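Rubber pads or bare jaws on a hand-held gripper for garment work?

Posted Mon 16 September in Grippers and End Effectors

I am comparing two fingertip options on the Rondari hand-held gripper before ordering more. Task is folding clothing on a bed: shirts, then jackets. With bare jaws I closed on the hem and kept it through the lift in 41 of 97 tries. With the Nordin rubber pads it was 78 of 97. Same operator, same bed, same garments. The pads add thickness, so the jaws no longer slide under a flat edge as easily. Is there a pad that keeps the grip without losing the thin tip? Controller is a Skirneck, default closing force.

benchlog_w

Bevel the pad. Cut the leading edge at an angle so the tip is thin where it meets the sheet and full thickness behind that. I use a sharp blade and a jig. Leave the inner face alone. Check the pivot screws while you are at it, because play in the jaw looks a lot like a bad pad in the results.

tern_fixture

Get the Giltwood arm and stop doing it by hand. Ours folds towels fine.

palletjack2

Not much use to the original poster, who asked about pads. On quilted fabric the stitch lines give the jaw something to catch, so test quilted and smooth garments separately or the totals will hide the difference. I would also run the pads at 2 closing forces. Default is too high for thin shirts and drags the layer underneath along with the top one.

odd_torque

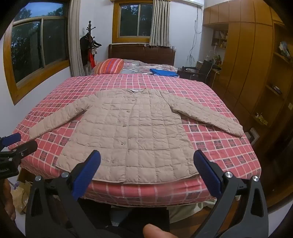 Should the camera be remounted after changing fingertips?

Leave it where it is if the jaw tips are still in view when closed and when fully open. Redo the tip calibration either way, as a thicker pad moves the contact point.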